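Grants and Projects | Progress reports

Skukthorpe repair café pilot: second report to the fund

10/4/22
By Karla Villaseñor

Print this page | E-mail this page

The fund asked for a short report on whether the Skukthorpe repair café is keeping household goods in use and out of the tip. My answer for this period is that it may be, but the evidence put forward so far does not show it.

The café has now run in the Nava building since the grant was paid. Sessions are open to anyone with a broken toaster, lamp, coat or bicycle. Melquiades Contreras runs the bench side and Leopoldo Salinas keeps the booking sheet. Both gave me their time freely and let me read whatever I asked for, and I have no complaint on that score.

The headline figure in their own return is 149 items "saved". I spent most of an afternoon with the booking sheet trying to find out what that word covers. It covers items that were mended, items that were looked at and sent home with advice, and items where the owner was told which part to buy. Those are three different results. A kettle that goes home with advice may well be in the bin by the weekend, and the sheet has no column that would tell us.

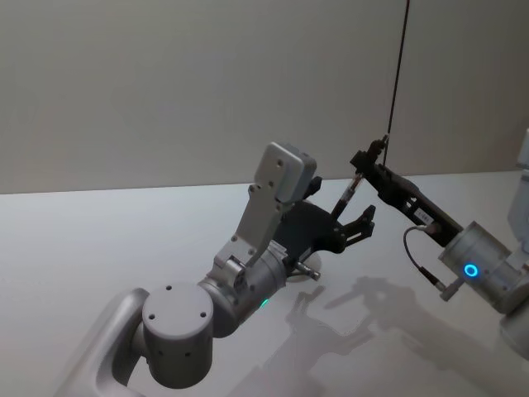 Photo: Roman Kołodziej

I asked for follow-up calls after the first report. Four households were rung in February. Two said the item still worked, one had given it away, and one could not remember bringing anything in. Mr Contreras regards this as encouraging. I would call it too small to mean much, and I am not willing to put a success rate on it.

Money is in better order. The grant of £2000 was meant to pay for hand tools, an electrical safety tester and room hire. The tester was bought from Presik and has been checked since. Room hire was as budgeted. The hand tools came in slightly over, and the café met the difference from its donations tin. Receipts were all present, though two were in the wrong month.

There is one item I would question. The café has signed up to a booking service called Iken, paid monthly, on the grounds that it would cut missed appointments. Mr Salinas still writes every booking on paper and types it in afterwards. When I asked whether missed appointments had fallen, he said it felt that way. Perhaps they have – the paper sheet does not record them, so neither of us can say. I suggest the fund does not cover this cost again until somebody can show what it does. 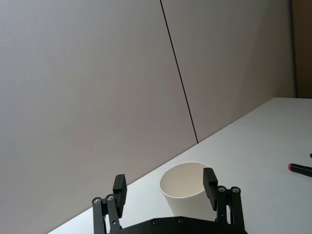

A white paper cup on the table.

The wider claim in the original bid was that the café would bring down the amount of small electrical waste collected in Skukthorpe. I said at the time that this could not be measured from one room, and I have not changed my mind. Eliseo Ocampo, who wrote the bid, now agrees the wording was "hopeful". He would like to replace it with a target for skills taught. That is fairer, provided we settle beforehand what counts as a skill. Watching someone else change a fuse should not.

I do think people like the sessions. Several told me so without being asked, and the sewing table was busy whenever I went past it. Liking something is a reason to keep it open – it is not proof of less waste, and the two have been mixed together in every paper I have been sent.

I recommend that the next payment goes ahead on these terms:

The word "saved" is dropped and each item is entered as mended, advised or not mended.

Owners of mended items are rung after three months, and the answers written down whether or not they are welcome.

Missed bookings are recorded from the next session onwards.

Mr Contreras has accepted the first and third. He thinks the second will take up too much of his helpers' time, and he may be right, in which case ringing every other household would do. I have asked him to let me have a decision in writing before the next session.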